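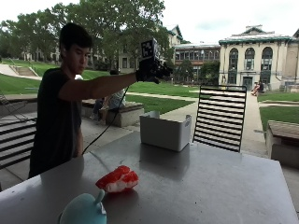

One bin, one table, and far too many soft toys

18th August

Right, so I promised myself that this would be the summer I finally dealt with the soft toys, and with a week and a bit of the holidays left I have made a start. A proper start, outside, at a proper table, with a bin!

If you've been reading for a while you'll know that our plush situation got out of hand somewhere before last December and has been getting worse ever since. They were on the beds, on top of the wardrobe, down the side of the sofa and (my favourite) in the airing cupboard with the good towels. I've tried doing the sort indoors before and it always goes the same way. I tip everything onto a bed, I get halfway, somebody needs the bed, and the whole lot gets shoved back where it came from.

What changed my mind was the big grey metal table. You can wipe it down in two seconds, nothing snags on it, and it's the right height for standing up at, which my back was very pleased about. There are black slatted metal chairs to go with it and I had grand plans to sit in one with a cup of tea, but I find I'm hopeless at sorting sitting down. I start cuddling things. Standing is much more businesslike.

The bin

I've been through a lot of storage for this stuff. The first was a big hanging net from Moreo, and it looked lovely until it had anything in it, at which point it sagged right down to the light switch. Then I bought two fabric cubes that folded up flat, and they carried on folding up flat when you didn't want them to. The plain open white plastic bin is what I should have got in the first place. It has rounded corners, so no cracked edges (yet), and a cutout handle at the end that you can actually get your fingers through.

No lid, and that's on purpose. I had lidded boxes for years and the lid just becomes a shelf. Things get put on it, then more things get put on it, and you never see your toys again.

I put the bin in the middle of the table, towards the back, and worked from the front. It sounds like nothing but it made a real difference, as I wasn't forever reaching round it. Anything that was staying went in, anything else went in a bag on the ground, and I wasn't allowed to put a toy back down on the table once I'd picked it up. I broke that rule a fair bit.

The food ones

I don't know when plush food became a thing but we are overrun with it. The red and white one that looks like a crab stick (or a bit of sushi, opinion in our house is divided) is a definite keeper. It's got a bright red-orange top and stripes on the white underneath and it makes me laugh every time I find it. It also happens to be a very good shape for propping up a phone in bed, but you didn't hear that from me.

Then there's the pale teal one with the little stem sort of thing on top. I have no idea what it's meant to be. A fruit? A very calm pumpkin? I've asked everyone and had a different answer each time. It's round and squashy and a gorgeous colour, so it stays as well, whatever it is.

I was less kind to the novelty cushions. There was one shaped like a slice of toast that had gone grey round the crusts, and a Catix cat with no stuffing left in its neck, poor love. Both went in the bag.

What I'd do differently

Start earlier in the day, for one. I faffed about until after lunch and then had to stop for tea just as I was getting into it.

I'd also do the washing first. I know, I know. But it's much easier to decide about a toy when it's clean, and I'm fairly sure a couple of things went in the bag purely for being sticky. If you're doing the same, put them in a pillowcase with a knot in the top and use the cool wash, then give them a good long time on the line. The fat ones take forever — longer than you'd think, even in this weather.

The bag is going to the charity shop on Prydderch Road, who do take soft toys as long as they've got their labels on. Do ring yours before you lug it all down there though! I've been turned away before and it's a long walk back with a giant bear.

Next up is the craft drawer, where I'm told there are 300 felt tips and I would guess 25 of them work. I've got my eye on one of those Promitz divider trays for it, but I've said I'm not buying anything else until the spare room floor is clear. If anyone's got one, tell me in the comments whether the little sections come out for washing.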